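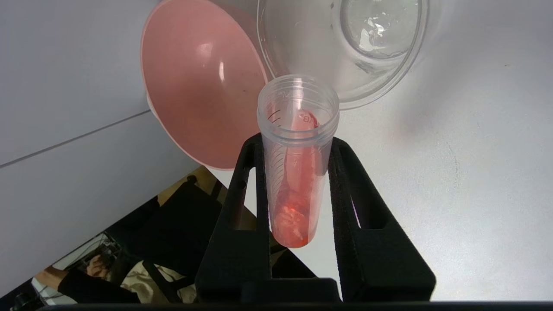

Figure 2. Tube with the scoop inside, pink bowl and clear bowl behind it.

Section 2: Transferring the gel to the tube

This section replaces the transfer page in the leaflet that comes with the Pukura gel kit. The leaflet covers the job in four drawings and the words "simply pour." We have tried simply pouring. The steps below take longer and leave less gel on the table.

What the leaflet calls parts

The kit names its parts grandly. In this guide they are:

Tube: the clear plastic tube with the pointed bottom and the screw thread at the top. The leaflet says "maturation vessel." It holds 50 mL.
Scoop: the pink plastic one. The leaflet says "precision applicator." Draw your own conclusions.
Pink bowl: for mixing.
Clear bowl: for rinse water.
Jug: not supplied. Any kitchen jug that reads up to 1000 mL will do.

Spare tubes are sold under part number 1075. The Ernano tube also takes the Pukura cap, though the packaging says to use only Pukura parts. Jamila Siriwardena has been putting Pukura caps on Ernano tubes since January and reports no leaks.

Before you start

The gel should have been standing in the pink bowl, covered, for as long as Section 1 tells you. The box promises a "silky, bubble-free set." Don't hold the gel to that. Ours comes out lumpy, and a lumpy gel full of bubbles can go into the tube as it is. If you can still tip it from side to side like water, leave it alone and come back later.

Work on a smooth tabletop that wipes clean. The color stains unfinished wood, whatever the leaflet says about "washable tints."

Steps

1. Wash the tube, the scoop and the clear bowl in warm water with a drop of dish soap. Rinse well. Shake the water out of the tube and stand it upside down on a paper towel.

2. Fill the jug to the 1000 mL line with cold tap water. Pour some into the clear bowl and keep the rest nearby.

3. Uncover the pink bowl. Skim off any dry skin with the back of a kitchen spoon and throw it away.

4. Hold the tube upright. A pointed bottom won't stand by itself, and the cardboard stand in the kit gives up as soon as it gets damp. A drinking glass with a folded dishcloth in it is a good deal steadier.

5. Take a small amount of gel on the wide end of the scoop. Small means less than you think. An overfull scoop wipes itself off on the rim of the tube, and then you have gel in the thread.

6. Lower the scoop into the tube, wide end first, until it rests at the bottom. Figure 2 shows the position: handle up toward the rim, gel gathered around the tip.

7. Wait a moment, then turn the handle between finger and thumb to free the gel. Lift the scoop out along the wall.

8. Dip the scoop in the clear bowl, shake it off and repeat from step 5. Change the rinse water once it takes on color.

9. Stop when the gel is well clear of the pointed part. The leaflet wants it filled to the top line. We see no benefit, and a full tube is miserable to clean.

10. Wipe the rim and the thread with a damp cloth. Screw the cap on until it stops, then leave it. Forcing it past that point splits the cap.

CAUTION: The gel is not food, even though it looks like jam and is made in bowls. Don't use your good kitchen bowls for it, and keep the tube out of reach of small children.

CAUTION: Never use hot water on a filled tube. The leaflet suggests it for "refreshing" an old gel. Thibault Barbier followed that advice and ended up with a loose cap and an orange sink.

Reading the marks on the tube

The marks up the side are printed faintly, and you may need to turn the tube toward a window to read them. Treat the lowest ones with suspicion. Gel doesn't sit level in a pointed bottom, and air caught in the lumps counts as gel when you read the line. If you need a real amount, weigh the tube empty and weigh it again filled.

Notes

Pale specks in the gel are usually undissolved powder. The Pukura help page calls them "active crystals." Either way, they do no harm, and stirring to get rid of them only adds more bubbles.

Tapping the tube on the table is supposed to bring bubbles to the surface. Raymonde Beaulieu tapped one batch and left another alone, and the rest of us couldn't tell them apart. Tap if you like the sound.

Claltano sells a long-necked funnel "designed for all craft gels." It works for thin gel. With anything that holds a lump it blocks at the neck, and you will be back to the scoop with one more thing to wash.

Droplets left in the clear bowl after emptying can be ignored. Dry the scoop, though, before it goes back in the box.

If something goes wrong

Gel stuck halfway down the wall: push it down with the back of the scoop. Don't add water to slide it along, or the top layer will stay runny.

Scoop stuck at the bottom: the gel has closed over the wide end. Tilt the handle to one side to let air in, then pull slowly.

Cap won't turn: there is gel in the thread. Unscrew, wipe, try again.

Gel has gone cloudy: we don't know the cause. The leaflet blames hard water, but Máté Gulyás had the same trouble with bottled water. Start a fresh batch if the look matters to you.

Tube smells sour: empty it into the trash and discard the tube. The Bárány cleaning tablets some shops sell for this did nothing for ours.

Storage is covered in Section 3. Leave the capped tube upright in its glass until you have read it.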